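About Perkumik School of Bookbinding and Paper Conservation

Teaching the care of books in Nundthorpe

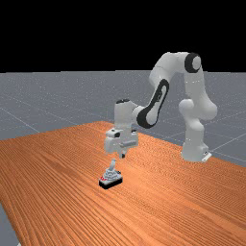
Perkumik was established to provide practical instruction in bookbinding, paper repair and the care of small collections. The school is governed by a board of five trustees and is supported by tuition, by the sale of bench-made blank books, and by an annual grant from the Entili Trust. It has no religious or political ties.

The school occupies the upper two floors of the former Plirkodholm paper warehouse, on the east bank of the canal. The building was chosen for its north light and for its floors, which were made to carry heavy stock and now carry nipping presses and board shears. The reading room on the lower of the two floors holds 1,178 volumes on binding, papermaking and the history of the trade. Students may borrow from it during term. Members of the public may consult the collection by appointment.

Our Courses

The main program is the Certificate in Hand Bookbinding, taught over nine months and beginning each February. Students start with folding and sewing and go on to case bindings, quarter leather and the repair of damaged spines. Each student completes a final project under the guidance of a tutor, and the finished work is shown in the reading room.

Short courses are offered in Japanese paper repair, box making and paste papers. No previous experience is required for these, although places are limited and early application is advised.

The school also accepts repair work from libraries, parish archives and private owners. All such work is carried out by teaching staff. A written estimate is given before any book is opened up, and a record of treatment is returned with it.

Our Staff

Syafiqah Hutapea, Director, trained as an archive conservator and has led the school for nine years. Csenge Kocsis is Head of Binding and teaches the second half of the certificate. Yusri Sinaga is responsible for paper repair and outside commissions. Admissions and the reading room are managed by Sunee Somboon.

Applications

Applicants to the certificate are asked for a letter of interest and two references. An interview is held at the school or by telephone. Reduced fees are available for residents of Nundthorpe – please ask for the form when applying.

Page last revised Apr 29, 2022

Related pages
Certificate in Hand Bookbinding: course outline
Visiting the reading room
Sending a book for repair
Fees and reduced fees

Comments (2)

Arif Chong
Does the box making course cover drop-back boxes, or only slipcases? I have a family atlas that needs one.

Sunee Somboon
Both are covered, Mr. Chong. Please bring the measurements of the atlas to the first session.

This website uses cookies to remember your settings. By continuing to use the site you accept our cookie policy.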